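The Candy Counter at Tirnstead

We get asked for more pictures of the sweets every time we change the jars over, so this page has been growing since last November, when the shop moved across the street and finally got a proper counter. It is a small place and it fills up fast on a Saturday-sized crowd, and I wanted folks who live too far off to drop in to have a look anyway. Nest Kemeys orders the stock and Ignacio Lindqvist does the window, and between them they have found room for 55 kinds of candy in a shop my grandmother would have called a closet - and she would have loved it, I think.

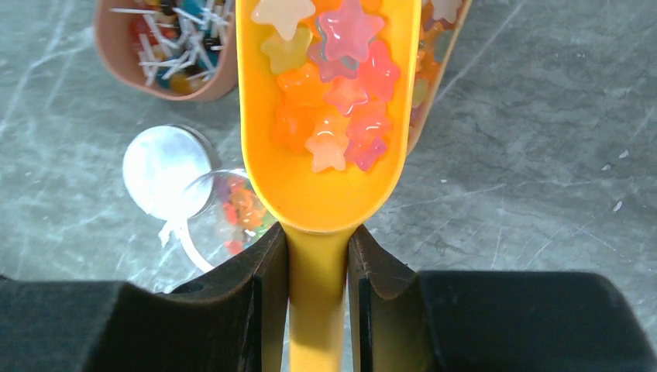
Ansel Pennington

The stars, by the yellow scoop. I do believe these are the prettiest things we carry, all see-through and shiny, with pinks and oranges next to a pale cream one and a lilac one that goes a little blue at the edge. They are sold by weight, so you can have just a few or a whole bag, and please don't be shy about asking for your favorite colors (everybody wants the pinks!). The bowl behind is lollipops, sticks every which way, and the gray marbled countertop shows off both of them so nicely.

Stars keep best in a jar with a good tight lid, away from the stove. My aunt used to put hers on a sunny windowsill because they looked so cheerful there, and by the end of the summer she had one very large star.

If you would like a mixed bag put aside, leave a note with Nest before four in the afternoon and it will be ready the next morning. More pictures will go up when the winter jars come out.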